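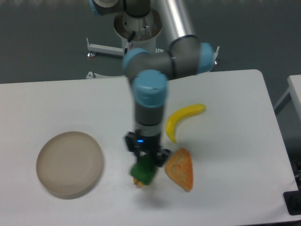
# Open day at Clanutside Nursery, 5 September 2018

Clanutside grows sweet peppers under glass and opens to the public once a year. I have an allotment and a small greenhouse, and my peppers have done badly for two summers, so I went mainly to find out what I was doing wrong.

The nursery is at the end of a long lane with passing places. Parking was in the field behind the packing shed and cost nothing. We signed in at a table by the gate, were given blue overshoes, and were asked to leave any fruit or plants in the car. A woman in front of me had brought a tomato leaf in a sandwich bag to ask about and had to walk back with it.

## The glasshouses

There are two houses. The older one is low and has been patched in places. The newer one is much taller, and the plants are trained up strings to a wire well above head height. Theophilus Ayaaba, the head grower, took our group round. There were 17 of us, which was more than he wanted in one row, so he stopped at the end of each and let us go down in turns.

Seed is sown in January on heated benches and the young plants are moved to the main house once the first flower buds show. Each plant is cut back to two stems. He takes off the first flower on every plant. I have never done this. He said that if you leave it on, the plant puts its effort into one fruit sitting low in the fork and then sulks for weeks.

Watering is by drip, little and often, and stops well before evening. When I described my own routine (a can in the morning, another after work, nothing if it rained) he said the rain made no difference to a plant under glass. Fair enough. He also thought the swings from dry to soaked would explain the brown sunken ends on my fruit.

Heat comes from a Burkov boiler in a brick building between the houses. We looked at it through the door. It was very loud and I did not catch much of what was said about it.

## Green and red

Several people asked whether green peppers are a separate kind. With the varieties grown at Clanutside they are the same fruit picked sooner. Their main one is Itura, a blocky bell type that goes from green to red if left on. Leaving it on costs money. The plant sets less new fruit while it is ripening what it has, and there is more time for something to go wrong, so the red ones sell for more.

Thu Hầu, who runs the packing side, explained what she looks for in a green one. The skin should be tight and bright and the stem green and firm. A wrinkled shoulder means it has been off the plant too long. She picks with a knife, straight across the stem, and leaves a short piece on. Pulling tears the branch, and I have several torn branches at home to prove it.

Crates go out to Gidey, a wholesaler in town. The board in the shed gave the previous week's total as 2577 crates. Misshapen fruit is sold at the gate in paper bags, and that queue was the longest of the day.

At home she keeps peppers in the bottom of the fridge, dry and unwashed, and only puts out what she means to use that day. A bowl on a sunny windowsill is the worst place for them. That is where mine live.

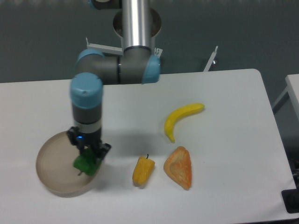 ## Food and practical things

Lunch was served in the older house, where one end had been cleared for tables. There was stuffed pepper with rice, or a pepper and bean soup. I had the soup, which needed salt but came with good bread. Tea was in an urn and you helped yourself.

It gets hot in there, even in September. Take water and wear something thin under your coat. The paths are flat concrete and a wheelchair got round the newer house easily -- the older one has a step at the door and a narrow middle path.

The toilets are portable ones by the car park. Dogs are not allowed past the gate.

I came away with a bag of misshapen greens and a packet of seed. Next year I will pinch out the first flower and buy a timer for the watering. Theophilus said to email him a photograph if the brown ends come back.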